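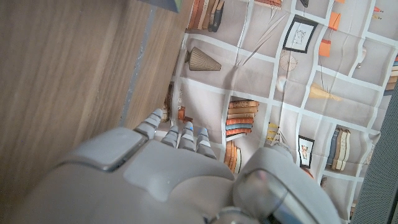
My commenter Nuchit says we don't need another standard for robot hands, we've got 224 pages of one already and the people at the bench don't read it. Fair. I've read it. Took me most of January and I couldn't tell you what it says about fingers.

But that's an argument for a shorter rulebook. Not for none.

What I keep seeing: shops that buy an arm, get the arm certified, tape the floor, put up the sign. Then bolt a hand on the end and carry on as if the paperwork still fits. It doesn't. A hand has its own joints, its own pinch points, its own wires. Change the hand and you've changed the machine. Should be one line in the rules, bold type, first page. 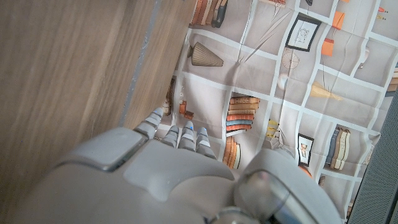

Four fingers and a thumb module, all moving parts.

The Korkent draft gets closest. 137 clauses, too many, but there's a good one on re-checking after any tool swap. Narner's house rules copy it nearly word for word and then let the shift lead waive it. Why?? A check you can waive on a busy day is a check you'll waive every day.
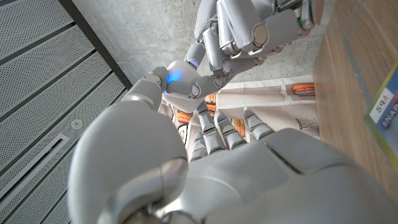 Two hands, one workspace

Worse gap here. Most of what I've read treats each arm alone. Speed limit for this one, force limit for that one. Put two hands over the same spot and the hazard is the space between them, and niether limit covers it. Tistar at least asks for a combined test, both arms moving, stop button pressed at the worst moment. More of that please.
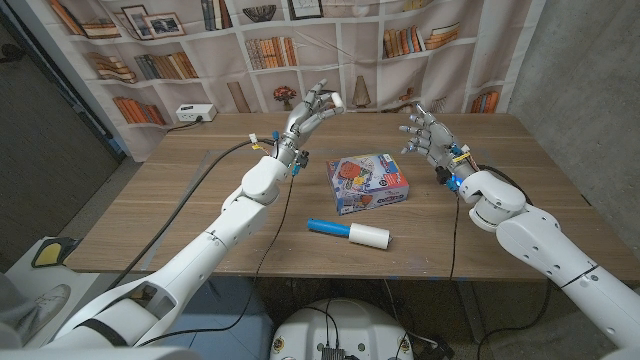 Cables, and the stuff on the table

Boring, I know. Cables over the front edge of a table get snagged by knees and chairs. Write down where they run. Clip them. Same with the objects: a small cardboard box and a lint roller look harmless, so they skip the risk sheet, and the sheet ends up describing a job that isnt the one being done.

My list would fit on a card. Re-check after every hand swap. Test arms together. Route the cables. List what's on the table. No waivers. Nuchit can have the other 224 pages.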